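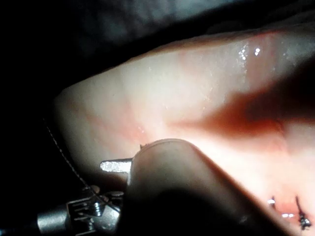
Pale tissue, close up, with a little pink in it.

Grorna open day, April 19, 2025

We went to the open day at the Grorna veterinary college, out past Rendby on the coast road. The bus from Rendby takes 44 minutes and stops at the main gate. Entry was free, but the tours had to be booked at the desk in the entrance hall, and the first two were already full when we got there. We were put on the third.

The tour began in the old stable block. It was built for cavalry horses and still has the iron rings in the walls. Most of it is now teaching rooms, apart from the end bay, where there were two ponies and a very large sheep. Visitors could listen to the sheep through a stethoscope. The queue for this was long and we left it out.

From there we crossed the yard to the Kennedy building, where the small animal clinic is. We saw the waiting room, the pharmacy hatch and a room with scales set into the floor. The operating rooms were closed to visitors, but there was a film about them in the corridor. It had no sound, and the screen was too high up for children.

The anatomy museum is upstairs and was the best part of the day. It has 31 cases, mostly skeletons, with handwritten labels that are hard to read in places. The horse's foot is shown in slices. There is also a good display on teeth, which explains how to tell a horse's age and why the method is less reliable in older animals.

Lunch was soup and rolls in the Flerow hall. The soup ran out early. There are picnic tables behind the hall if the weather is dry.

In the afternoon there was a talk on applying to the college. It lasted an hour and covered grades, work on farms and the cost of living in the area. Parents asked most of the questions, largely about housing.

Parking is in the lower field and costs 2 for the day, cash only. It is a 10 minute walk uphill from there to the gate. The museum is also open to the public on other days in April, by appointment.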